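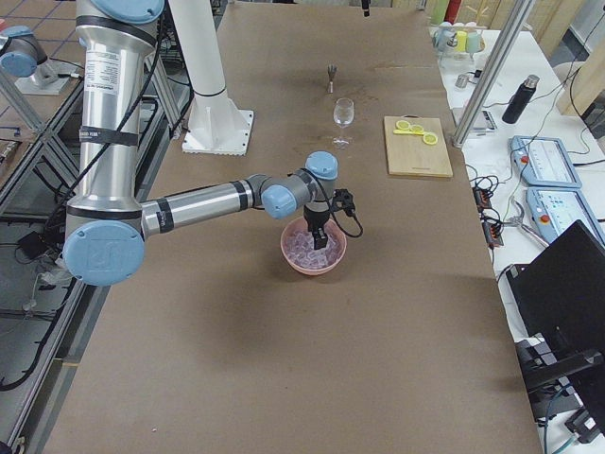
How to Buy a Robot Arm (Without Running Out of Money)

Suppose you want a robot to make you a cold lemon drink. You go to a shop, you buy a robot, you go home and put your feet up.

Sadly, shopping for a robot is a bit like shopping for a dog. The dog is the cheap part. Then come the bed, the lead, the food, the vet and a new pair of slippers to replace the ones it ate.

What does the arm come with?

Very often, an arm comes with no hand. It is just an arm, ending in a flat round bit with screw holes in it, looking hopeful. The hand is sold separately and is called a gripper. Some grippers have two fingers and some have more. Some have no fingers at all and pick things up by sucking, like a vacuum cleaner with good manners.

Two fingers are plenty for a lot of jobs. But think about what you want picked up. An ice cube is slippery and has no handle. A slice of lemon is floppy. A wine glass breaks, and then you need a budget for wine glasses.

The boring list

Mahnaz Salehi plans equipment for a small workshop in Mornthorpe, and she keeps what she calls the boring list. It has everything on it that people forget to buy. A strong table goes at the top, as an arm that swings about on a wobbly table will soon be an arm on the floor. After that come cables, then more cables, then a computer, a big red stop button and something to cover the table when the spills start.

Last August she added up the cost of a new drinks robot. The gripper came to 1773 pounds. The boring list came to 3147 pounds, and it didn't have a single finger.

"People clap when the arm arrives," she says. "I have never heard anyone clap for a table."

Who teaches it?

A new robot knows nothing about drinks. It doesn't know what ice is. It has never been thirsty. Somebody has to show it where to go and when to close its fingers, and that takes time, which costs money too, even though it doesn't come in a box.

Gunther Voß teaches robots at a firm called Dromosetti. For one job, he had planned on a single afternoon to get an arm scooping ice. It took him 52 tries before he was happy, and by then it was nearly eight in the evening and he wanted his tea. Now he puts teaching time into every plan, and then he doubles it.

Do you need one at all?

Grown-ups sometimes skip this question. If you want one lemon drink a day, you already own two very good grippers. They are on the ends of your arms and they came free. A robot starts to make sense when the same job has to be done again and again, in the same way, long after a person would have wandered off to look out of the window.

Try it yourself

Pick a job at home, such as feeding the cat or laying the table. Write down everything a robot would have to hold, and what it would need to stand on. Add the plugs. Add the person who mops up. Then show your list to whoever looks after the money in your house, and watch their face.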